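Kitchen Table

A kitchen table is a table kept in or near the kitchen and used for eating, food prep, homework, bills and pretty much anything else that needs a flat surface. I've been writing these household entries for a while now, and I put this one off because I figured everybody already knows what a kitchen table is. Then I started reading and couldn't stop!

Origins

For a long time most homes had one main room and one main table, so the idea of a separate kitchen table would have sounded odd. It was just the table. Richer houses had a work table for the cooks and a fancier one for guests, and the two didn't mix much. The plain one is the ancestor of what most of us grew up with.

Shape and size

Rectangles are the most common, and I think that's mainly down to walls. You can shove a rectangle up against one and get your floor back. Round tables are friendlier for talking but they eat up a small room (mine did, and I sold it to a neighbor within a year). Drop-leaf tables split the difference -- you fold the sides down when you're alone and put them up when people come over.

Height matters more than folks expect. A table that suits a chair is usually a bit low for kneading dough, so bakers often end up at the counter.

The Plallum survey

My favorite source on all this is a household survey done in the town of Plallum by Ishbel Buchanan. She got answers from 2,081 homes and asked what people did at the table besides eat. In 188 of them, the answer was "nothing, we don't even eat there," which made me laugh out loud. Another 115 said the table had been in the family longer than the house had. I'd love to see somebody repeat it.

Care

Wood likes a damp cloth and a dry one right after. Skip the soaking. For white rings, I've had decent luck with a little mayonnaise left on overnight, though the finish makes a big difference, so try a hidden spot first. 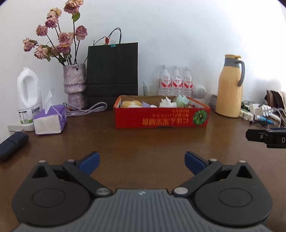 Scratches are another matter, and I go back and forth on them. My aunt sanded hers out every July and her table looked great. I leave mine alone, apart from a bit of wax now and then -- there's a long one near my usual chair from a bread knife, and I've gotten used to it.

Last updated 10/31/18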